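District adds decodable readers for second semester

Elementary schools in the Pevora district will use a new set of decodable readers in kindergarten through second grade when the spring semester opens, after the school board approved the purchase at its January meeting. The vote was 5 to 2.

The readers come from Leemans, a small publisher of early reading materials. The order covers 3,000 books, divided among the district's elementary buildings according to enrollment. A total of 837 students are in the three grades that will use them.

Decodable readers are short books written mostly with letter patterns that children have already been taught. A book used after the lesson on short a, for instance, will have words like "map," "cat" and "sand" and will leave out words with vowel teams or silent e. A handful of common words that don't follow the patterns, such as "the" and "said," are taught ahead of time and listed inside the front cover.

Agnes Wallin, the district's literacy coordinator, told the board that the books now in classrooms were bought over many years and don't match the order in which teachers introduce sounds.

"We teach a pattern in the morning, and then we hand the child a book that has maybe three words with that pattern in it," Wallin said. "The rest they guess from the picture. I'd like them to have a page they can read."

The leveled books already in the schools will stay. Teachers may continue to use them for read-alouds and free reading, and students can still take them home. The new readers are meant for the small-group part of the reading block, which runs 20 minutes a day in kindergarten and 30 minutes in first and second grade.
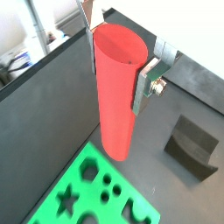
Each set is arranged in units that follow the district's phonics sequence. Kindergarten begins with consonants and short vowels. First grade moves through digraphs, blends and silent e, then starts on vowel teams. The second grade books cover r-controlled vowels, the less common vowel spellings and two-syllable words. Every unit has a fiction title and a nonfiction title, along with a one-page teacher card with a word list, a sentence for dictation and questions to ask after reading.

Two board members voted no. One said she supported the books but wanted to see a full year of results from the pilot before spending money on every building. The other objected to the timing and said a midyear change would be hard on teachers who have already planned their spring units.

The pilot began last fall in 2 first grade classrooms at Cirent Elementary. Agnes Rønning, who teaches one of them, spoke during public comment. She said her students had been rereading the books on their own and that the teacher cards had cut down on her preparation at night. She also had complaints. Some of the early stories are dull, she said, and the print on the nonfiction titles is smaller than she would like for 6-year-olds.

"I had one boy tell me the book about the pig in the pit was the same as the book about the pig in the mud," Rønning said. "He had a point. But he read both of them."

Wallin said the publisher has agreed to use larger type in the copies shipped to the district. She told the board that early checks in the pilot classrooms were encouraging but that the group was too small to draw conclusions from. Students will be tested again in May with the same word reading and oral reading measures used in the fall, and the scores from all buildings will be presented to the board over the summer.

Teachers will get a half day of training before the books go into use. Substitutes will cover classes at the larger schools, and the smaller ones will hold the session on a scheduled early release afternoon. Reading specialists will also visit each kindergarten, first grade and second grade classroom during the first month to help set up groups.

The district will continue to use Prosach, its current online practice program, at the computer stations. Several parents asked whether the program's lessons would be changed to match the books. Wallin said teachers can already assign lessons by sound pattern and will be given a chart showing which ones go with each unit.

Families will receive a letter in the first week of the semester explaining how the books work and what to do when a child gets stuck on a word. The letter asks parents to have the child say each sound and blend the sounds together, and to supply the word if it still doesn't come after a second try. It will be available in English and Spanish at all school offices.

Children in kindergarten and first grade will bring home one reader at a time in a plastic sleeve. Second graders may check out two. There is no charge for a lost book the first time, according to the letter.

Sample copies from each grade are on the table outside the district office and can be looked at between 8 a.m. and 4 p.m. on school days. The board takes up the second grade spelling materials at its February meeting.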